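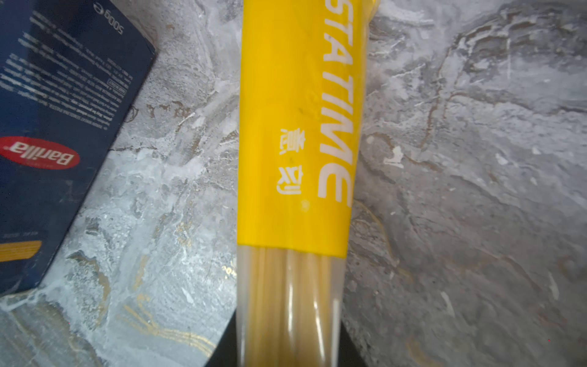 **Vol. 2, page 140**

# Putting On a Small Church Pageant

Our parish play at Lostano began with one borrowed cape and a great deal of nerve, and I'd love for yours to start a little easier! Pick one short story from a saint's life, something you can tell in 600 words, and read it aloud to your cast before anybody learns a line.

Start in February if you plan to perform in summer. Give the youngest children the crowd parts (they make a wonderful crowd) and let a steady reader narrate from the side. Hinata Nomura narrated ours, and she kept her script in a hymnal the whole evening.
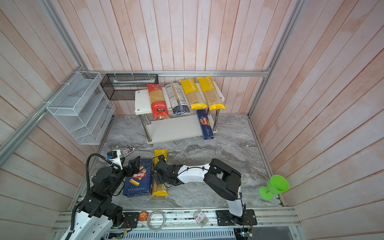

*Long spaghetti packages on the shelf.*

Next, walk the stage. Mark each entrance with chalk, then have everyone go through the play once without speaking, just moving. It feels silly, and the giggling does pass. Add the words the following week, and the music after that.

Save costumes for last. Plain bedsheets, belted with cord, will carry you from Rome to the islands. Hem them well above the ankle before anyone tries the steps.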